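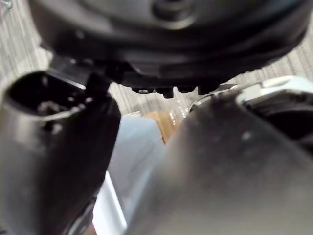
Why does a shaft that passed inspection at room temperature seize in its bearing after an hour of running?
The shaft and the housing warm at different rates, and the running clearance measured on the bench is smaller once both parts are at working temperature.

Unit 6: Fits, clearances and thermal growth
Handout revised August 4, 2018

6.1 Terms

Nominal size is the size used to name a part. Limits are the largest and smallest sizes the drawing allows. Tolerance is the difference between the limits. Clearance is the bore diameter minus the shaft diameter when the bore is larger; when the shaft is larger, the difference is called interference.

These four terms get mixed up in lab reports every year. A tolerance belongs to one part. A clearance belongs to a pair of parts. A report that gives "the clearance of the shaft" will be returned for correction.

6.2 Three classes of fit

A clearance fit leaves a gap at every combination of allowed sizes. An interference fit leaves none, and the parts have to be pressed together or joined by heating the outer part. A transition fit may go either way depending on where the two parts fall within their limits. Transition fits are used for location, where the joint must be taken apart at service intervals but must not shift in use.

Most drawings in this course use the hole-basis system. The lower limit of the bore equals the nominal size, and the shaft is varied to get the fit wanted. Reamers come in fixed sizes and shafts can be ground to any size, so this is also the cheaper arrangement in a small shop.

6.3 Thermal growth

For a solid part heated evenly:

change in diameter = a × D × (T2 – T1)

where a is the coefficient of linear expansion, D is the diameter at T1, and T1 and T2 are the starting and final temperatures. For plain carbon steel use a = 12 × 10^-6 per degree C. For aluminum use 23 × 10^-6.

A bore grows as if it were filled with the same material. Students often assume that the metal expands inward and closes the hole. It does so only when the outside of the part is held from growing, or when the inner wall is much hotter than the rest.

6.4 Worked problem

A steel shaft of 300 mm diameter runs in a steel housing. Both are at 20 degrees C at assembly. In service the shaft reaches 58 degrees C and the housing reaches 45 degrees C. Find the loss of clearance.

Shaft growth: 12 × 10^-6 × 300 × 38 = 0.137 mm
Housing growth: 12 × 10^-6 × 300 × 25 = 0.090 mm
Loss of clearance: 0.047 mm

The bore diameter is taken as 300 mm in the second line. The error from doing so is far below the last digit carried. If the cold clearance were 0.040 mm, the pair would be in interference at working temperature – this is the case in the opening question.

Repeat the calculation with an aluminum housing at the same temperatures. The housing now grows 0.173 mm and the clearance increases by 0.036 mm.

6.5 Start-up

Steady temperatures are not always the worst case. A thin shaft warms faster than a heavy housing, and the smallest clearance may occur in the first minutes of running. Check start-up separately whenever the housing is much heavier than the shaft.

6.6 Problems for next session

1. Rework 6.4 for a shaft of 225 mm.
2. A steel ring with a 508 mm bore must be opened by 0.6 mm for assembly. Find the temperature rise needed.
3. Explain why the fit in problem 2 should not be measured until both parts have returned to 20 degrees C.

Show units on every line. Reading: Rondby shop tables, section on limits and fits.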